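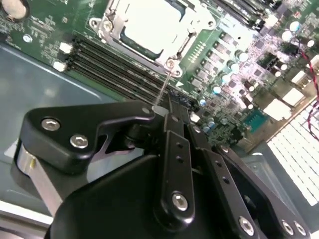 Server motherboard, on the subject of where files live

20/07/2022

I have spent this month merging the shared folders of a mid-sized flooring distributor into one shared folder. I have thoughts about how people name files. Muting is available.

Genstead has been saving documents for 20 years. There was a naming policy. I know because I found it. It was saved as "naming policy NEW use this one (2).doc"

There is also "naming policy use this one." They disagree about underscores.

The word "final" has no meaning at this company. A file called final is a first draft by someone feeling good about themselves. "final final" is the second draft. The version that went to the customer is called "Book1."

Runner-up for the version that went to the customer: "asdf"

Dates. Oh, the dates. Everybody puts the date in the file name and every single person has their own religion about it. Month first, day first, year first, year left out because surely we would all remember which December.

We do not all remember which December. There are a lot of Decembers in there. The December folder has a December folder in it.

Inside the inner December folder: one recipe for corn pudding. It looks good. I've moved it to a safe location, meaning my own email.

Someone will reply that I should just use search. I love search. Search for "invoice" in a company that sends invoices and let me know how your afternoon goes.

A special word for the folder called Misc. Every department has one. Misc is where you put a thing when you're late for lunch. The accounting Misc is bigger than accounting.

Then there's "Misc old." Then "To sort." Then "To sort from Misc old." You can watch a person's hope leave the building in four clicks.

Also popular: folders named after people. "Debbie's stuff." I've never met Debbie. I'm told she moved to Tucson before I was hired. Debbie's stuff contains the only copy of the pricing formula for the entire Virnutier line.

The pricing formula is a spreadsheet. Column F is hidden. Column F is load-bearing. There's a note in it that says "ask Debbie."

I called Debbie. Lovely woman. She said "oh, you can delete that one," and then she paused, and then she said "no, wait."

My boss, Fatima Akpan, has a system I respect. She saves everything to her desktop until the icons start piling up on each other, then she makes a folder called Desktop, puts all of it in there, and starts fresh. She's on Desktop 6.

And here's what kills me. She can find anything. Ask her for the Rorkex contract and she says "Desktop 4, toward the left" and it's there. Meanwhile the people with color-coded folders are still looking.

I've stopped believing there's a link between being organized and finding things. I used to be a person who owned a label maker.

Some people put an underscore in front of a file so it floats to the top. Great trick. Then somebody else wants their file at the top and uses two. The sales folder is now an arms race. The current champion has eleven underscores and a file called "parking."

Others go with AAA, like a locksmith in the phone book. "AAA IMPORTANT READ FIRST." I read it first. It was blank.

Question for the group: what does a capital letter do for you, emotionally? Because "BUDGET" and "Budget" and "budget" are sitting side by side and I can tell all three authors were in different moods.

Scanned documents are their own county. The copier names them with a long string of digits and the human is supposed to rename them. The human doesn't. I've opened so many. Lease. Lease. Someone's kid's permission slip. Lease. A page that was fed upside down and backward, twice.

The permission slip was for a trip to the aquarium. It's signed, so I assume everybody had a nice time.

Let's talk about "Copy of." You get "Copy of Q3." Sure. Then "Copy of Copy of Q3." Then someone panics and it's "Copy of Copy of Q3 REAL." I opened all of them side by side. They differ by one comma.

I kept the one with the comma. If it's the wrong one I expect to hear about it in the fall.

The Ajayi folder. Ajayi is a customer, a good one, orders a lot of underlayment. There are three Ajayi folders, spelled three ways, and each salesperson swore theirs was the real one. I merged them and two people stopped saying good morning.

One of them has since resumed. It's more of a nod.

Passwords! Yes, there was a file called passwords. No, it didn't have a password. It did have a second tab called "old passwords," which I admired, because most people don't keep a museum.

My favorite find so far is a letter from the owner to the phone company, written over what seems to be several weeks. It's saved as letter1 through letter9. By letter4 he's dropped "Dear." Letter7 is one sentence. Letter9 is extremely polite and I'd love to know what happened.

Kelechi Odukoya in the warehouse has exactly one file. It's called "warehouse." It's a spreadsheet with 40 tabs and it contains everything the warehouse has ever known, including birthdays. I was ready to be snotty about it. I couldn't find a single thing wrong with it.

I asked him how he keeps it straight. He said "I put the thing where the thing goes." I wrote that down and then I couldn't remember where I saved it.

We did have a meeting about the new naming rules. It was booked for 30 minutes. We got through "should there be spaces" and had to break for the day.

For the record, the spaces people and the no-spaces people will never be reconciled. One man said hyphens were "a compromise nobody asked for." He had asked for it, in a previous meeting. I have the notes. They're in Misc.

The new rule, for those keeping score at home: year, month, customer, what it is. No "final." No "new." No names of coworkers, living or in Tucson.

It's been in force since Monday of no particular week. I checked this morning. First thing in the shiny clean shared folder: "2022 July Ajayi quote FINAL new (Debbie's version)"

Debbie doesn't work here. I'd like to stress that.

Several of you have asked about the corn pudding. It calls for a can of creamed corn, a can of regular corn, a box of muffin mix, sour cream, a stick of butter. Doesn't say how long. The last line is "bake, see other file."

I've looked. There are a lot of other files.

Update, someone in accounts receivable says the other file might be on Desktop 2. Fatima's out until after lunch.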